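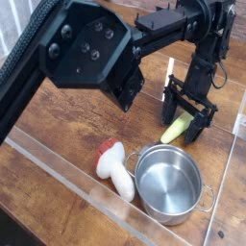

Who Ate My Lentils? Food Sharing and Food Loss in the Nerlow Hall Kitchens

Final project report, submitted 20 May 2019

Background

Nerlow Hall has a shared kitchen on every floor and a written policy on how to use them. The policy is taped inside a cupboard door, behind the colander. Our group wanted to find out how much food students in the hall throw away, why they throw it away, and whether a shared shelf for unwanted food would change anything. We also wanted a topic that didn't require a bus.

Most of the reading we were given on food waste deals with families. A family has one shopping list and at least one person who can yell. A floor of students has a dozen separate shopping lists, all of which say pasta.

Method

We put 200 paper surveys under doors and got 152 back, a better return than we expected and probably owed to the candy bar stapled to each one. The instructor has asked us to note that the candy may have affected the results. We note it.

The survey asked what people had thrown out in the past week, where it had been stored, and what they had meant to do with it. For the second part we set up a sharing shelf in the Sæther wing for 6 weeks. Anything on it was free to anyone. The Kandetti wing got no shelf and served as our comparison, though it wasn't told this and later complained.
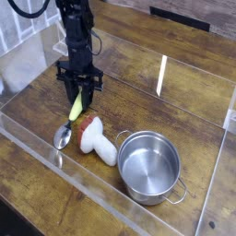 One resident wrote in the margin of the survey that she had never wasted food in her life, she had only "lost track of it." We ended up using her phrase as a category. It became our largest.

Results

Bread and bagged salad were the foods thrown out most often. The usual reason was that the food had gone bad before the owner remembered buying it. Cooking too much came next, mainly rice, a food that apparently can't be measured by anyone under 25. Very few people said they disliked what they had made. We have eaten on these floors and find this hard to believe.

Storage mattered more than we had guessed. Food at the back of the fridge was much more likely to be tossed than food in the door. Labels helped if they had a date. Labels with just a name mostly told us whom to blame.

The shelf in the Sæther wing worked well for cans and dry goods. Donations peaked in the final week of May classes, when people were packing up and discovered that they owned four kinds of vinegar. Fresh food did poorly. People were happy to leave it and less happy to take it.
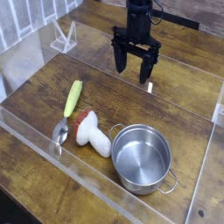
Sendgate, on our message board, argued that the shelf only moved the guilt down the hall: you put your sad zucchini out for others, it rots in public, and you feel fine. We think there is something to it. Roughly 2 bags of produce a week went from the shelf straight to the compost, and we were the ones carrying them.

Even so, people in the Sæther wing reported throwing out less at the end than at the start. In the Kandetti wing the answers hardly moved. The difference is small and we would not bet our grade on it, although in a sense we have.

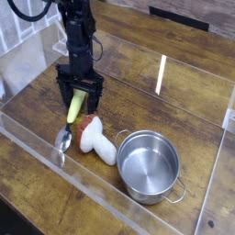 Limitations

People reported their own waste, and people lie, especially about cheese. We weighed nothing. The fridge in the Kandetti wing broke down partway through, which raised that wing's losses for a reason unrelated to human nature. We left those days out.

Recommendations

Keep the shelf, but for dry goods only. Put a marker and a roll of tape on top of each fridge, attached with string. Move the policy to the front of the colander.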